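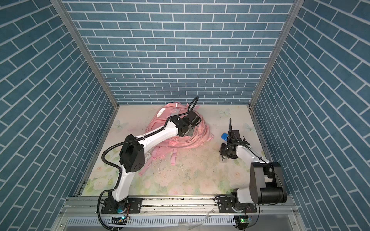 Lirnside Recipe Cards

A collection of 900 home recipes typed up from handwritten cards, notebooks and the backs of envelopes, with the ingredients split out so that they can be searched and scaled. Most come from households in and near Lirnside. Salads, soups, bakes and preserves make up the bulk of it. There is very little fish.

What you get

cards.csv has one row per recipe: title, course, servings, oven setting, method, notes.
ingredients.csv has one row per ingredient, linked to its recipe by card_id.
swaps.csv lists substitutions written on the cards themselves, such as yoghurt for soured cream.
units.csv is the table used to turn cups, gills and teacups into millilitres.

All files are UTF-8 with commas as separators. Method text can contain line breaks, so open cards.csv with something that respects quoted fields. If half your recipes seem to start with "then add the stock", that is the problem.

Fields that need explaining

card_id: a letter for the household and a number. Numbers are not continuous. Gaps are duplicates we took out.

course: one of 9 values. "Tea" means the meal for some contributors and cake for others, so we sorted those by hand and the original word is kept in course_written.

servings: left blank if the card doesn't say. We did not guess.

amount and unit: as written. amount_metric is our conversion. A knob of butter has been left as a knob.

oven_c: converted from gas mark or Fahrenheit where needed. Fan ovens are marked in oven_note. Where a card says only "hot" or "moderate", oven_c is empty and the word is in oven_note.

season: filled in only where the cook wrote a month or named a season. There is a large lump in May, mostly rhubarb and early salad leaves, which comes from one very keen notebook.

How it was put together

Caradog Prosser collected the cards and did the first round of typing. Shirin Moradi wrote the ingredient parser and checked its output line by line for the first 20 households. After that she checked every seventh card. Emlyn Morgan read the Welsh cards and translated them; both versions are in the method column, Welsh first, with a row of dashes between.

Spelling has been corrected in ingredient names but not in methods. Crossings-out were left out unless the crossed-out version made more sense. Myfanwy Vaughan settled those, and her decisions are recorded in notes with the initials MV.

The typing was done in Voromix and exported from there. An old export bug turned the half sign into a question mark. We think all of these are fixed. If you find a recipe asking for "? tsp salt", please report it with the card_id.

Known problems

The parser treats "salt and pepper" as one ingredient. It should be two.

Herbs are a mess. "Parsley", "parsley, chopped", "a good handful parsley" and "parsley if you have it" all map to parsley, but the optional flag is only set on the last one, and not every time.

Tin sizes are ambiguous. Where a card says "a tin of tomatoes" we have used a standard tin, which may be wrong for the older cards.

7 preserve recipes have no sugar quantity at all. They are marked incomplete in notes. Don't make them from the file as it stands.

Nothing here has been checked for allergens. Bottling and potted meat methods are recorded as written and should not be taken as safe advice.

Scaling

scale.py takes a card_id and a number of servings:

python scale.py D14 6

It multiplies everything in a straight line. That works for couscous and stews. It does not work for cakes, and the script prints a warning for any card with course set to "bake". Eggs are rounded to the nearest whole egg, with the change shown in brackets.

Everett Zamora has a branch called plullulness that handles tin sizes for sponges. It isn't merged and the tests for it don't pass yet.

Use

Free for private and teaching use. For anything in print, ask first, as several families want to see the page before it goes out. The Lehtinen cards (household L) may be read and cooked from but not republished. Filter them out by the first letter of card_id before you share a copy.

Corrections go in the issue tracker. One card per issue, please.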